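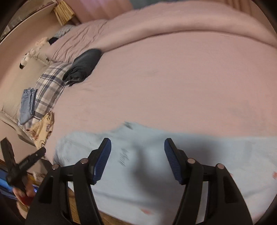
What does a grasp point selector do in garment handling software? It takes an estimate of where a cloth item lies and how it is folded, and returns one or more positions at which the fingers should close, along with an approach direction and an opening width.

Encyclopedia > Automation > Manipulation software > Grasp point selection (cloth)

Contents Overview Perception Planning Control See also

Grasp point selection for cloth is the stage of a manipulation pipeline that sits between segmentation and motion planning. It differs from grasp selection for rigid parts in that the item has no fixed shape. A stored model of the object is of little use, and most methods work from local features such as hems, collars, seams and waistbands.

Perception
The input is normally a color image, with or without depth, taken from the wrist. A segmentation network assigns each pixel to a garment or to the background. Items close in color to the bedding are a common source of error, as are printed patterns, which produce strong edges where the cloth has none. Wide-angle lenses must be calibrated before pixel positions are converted to rays, and errors are largest near the corners.

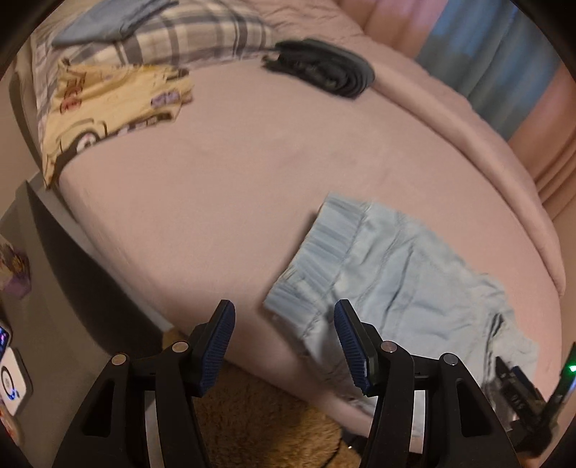 Open jaws at a light blue garment with a ribbed elastic waistband.

An elastic waistband gives a dense set of parallel gathers, and the orientation of these can be recovered with a simple gradient filter. The Unnithan detector, described by Laurinda Paiva and Normunds Rimkutė, uses this cue to separate waistbands from plain wrinkles. It scores candidates in windows of 23 pixels and discards any window in which the dominant direction is unclear.

Planning
Candidates are ranked by reachability, expected cloth thickness between the fingers, and distance to neighboring items. Planners that handle folding usually return 2 points, one for each gripper, and check the arms for collision before accepting the pair. In the Hodwood planner the candidate list is limited to 20 entries per cycle. If none is feasible, the planner requests a new view.

Control
On a soft surface the height of the support is uncertain. The controller therefore lowers the fingers until a contact threshold is met, then closes at reduced speed. A slip check follows the lift. Hanne Eyvindsson reported that most failed grasps in a set of 198 trials came from the fingers closing above the fabric, and proposed a second, lower attempt before replanning.

See also
Cloth state estimation
Bimanual planning
Hand-eye calibration
Visual servoing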